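Open Day at the Fatex Robot Lab: Common Questions

When is it?
August 28, 2022. Doors open at 12 and the last group goes in at 2.

Do I need a ticket?
Yes. There are 299 places, free of charge, booked through the Lurnudel page. Print your ticket or show it on your phone.

What will I see?
The main demonstration is a two-armed robot working at a table. The tasks are small ones, such as handling a block and a tray, or working at a cabinet with a handle. 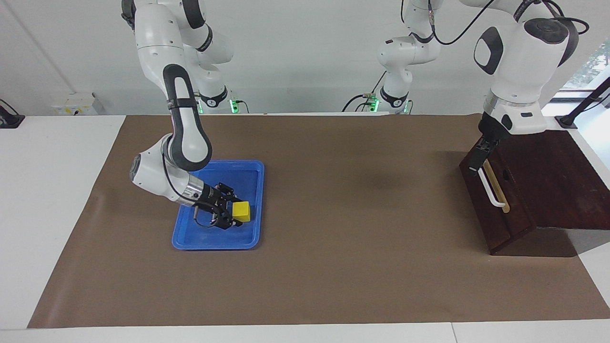 Each group gets 13 minutes at the table, with time for questions at the end. The Ustov and Van Dijk stands are in the hall next door and you can visit them in any order.

Can I touch the robot?
No. Please stay behind the line on the floor while the arms are moving.

Can children come?
Yes, with an adult. Strollers must be left at the coat check.

Can I take photos?
Yes, without flash.

Is there parking?
Only on the street. The bus stops across from the main gate.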